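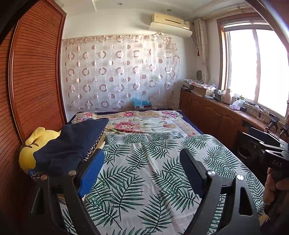
Ynyr Jarman was still taking his coat off when he told me that a bed is harder than a car door. He spent years around car doors, on a line where the arms did the same weld all day long, and he says he never once worried about them. Bedding is another matter, and he has been worrying about it, quite happily, since October.

"A door is always the same door," he said, once we'd found somewhere to put the coat. "A blanket is a new shape every time you let go of it. You pick up a corner and, well, was it a corner? Half the time I'm not sure myself, and I've been making beds since I was six!"

His project is called Flivine, and for now it concerns itself with the things most of us do before breakfast without thinking: straightening a sheet, folding a blanket, moving a heap of cloth off the mattress so you can get at what's under it. The fingers they work with come in pairs, padded on the inside, and people carry them by hand through the chore so that a machine can learn from it later. Jarman has done plenty of those sessions himself and complains cheerfully about his wrists.

So, can a machine make the bed yet? He laughed and asked for more tea before he'd answer that one (I had some too, and a very good ginger cookie). In their last round, he said, the arm they call Samuel got through 398 tries at folding one plain blanket. It managed more than half, if you weren't fussy about the edges. With a patterned sheet and other things lying on top, it did a good deal worse.

"I'd let it do the towels," he said. "I wouldn't let it do my mother's guest room."

Shops are further along, in his view, mainly the ones where everything comes in a box. He put in two years at Bikeo, where a machine known as Master loaded shelves overnight, 24 boxes to a bay. It still needed a person whenever a carton came in crushed.

I asked what he'd most like to hand over at home. Fitted sheets, he said, before I'd finished the question.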